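How to chart a defense from the bleachers

I started charting Padilla's defense in June, at their 7-on-7s, and I still do it with a pencil and a folded sheet of paper (my phone always dies by halftime!). Make four columns: down, distance, front, coverage. Before the snap, count the safeties. Two deep, write a 2. One deep, write a 1. Easy!

Then watch the linebackers, never the ball. I know, it's hard.
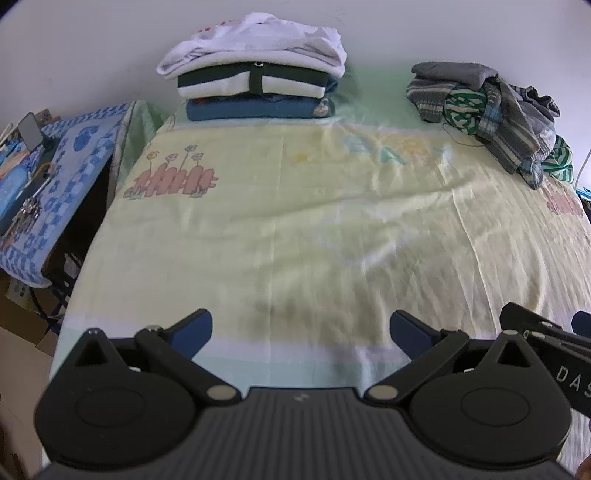
After the game, add up your third downs first. Against Lidcombe I had 70 snaps on my sheet, and the blitzes jumped right out at me.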